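Budgeting for a kitchen arm: simulate first or buy the hardware straight away?

Posted in Equipment and Purchasing, 06/02/2023

Gendeo

We are a small team and have to put in a spending request for a robot arm that will do simple kitchen jobs: plates on and off a worktop, utensils moved away from a hob, that sort of thing. The amount I can ask for without a second round of approval is 3,000, and that clearly won't cover an arm of the size we want.

My plan is to spend this year's money on a decent workstation and do the work in simulation, then ask for the arm next year. We already have a kitchen model running on a borrowed machine, with a white arm, a stone-effect counter and wall cupboards over it.

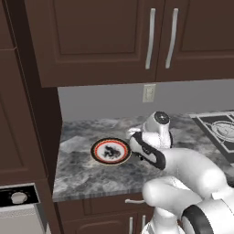

The plate job is the one I would start with. It is flat on the counter with a dark rim, so I don't know yet whether a standard two-finger gripper will do or if I need to budget for something else. Has anyone bought in this order? I also need to know what to allow for beyond the arm itself.

Bosard

We did it in that order and I would do it again. Get the workstation first. Use the simulated kitchen to check reach before you ask for quotes, as arms are priced partly on reach and you may find you can go down a size. Put the arm base in 3 different spots and try the far end of the counter from each one.
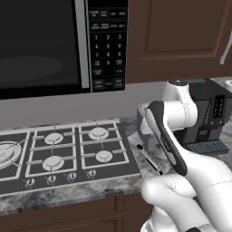 Simulated kitchen: arm at the counter next to the gas hob, microwave above.

Things we forgot to budget for: a proper mounting stand, spare gripper fingers, a safety assessment and delivery. Delivery took 16 weeks, so if you need the arm by November, order well ahead. Ask for the gripper as a separate line on the quote. We changed ours after 2 months and it was easier to argue for because it had its own cost.

One warning. Thin things lying flat are harder on the real arm than on screen. Keep some money back for that.

Naqvi

Depends what you want it for. Second-hand is cheaper but check the controller is included, mine wasn't.

Hakari

Agree with Bosard about the stand. Also ask whether the software licence is yearly or one-off, as ours came out of a different budget and held everything up.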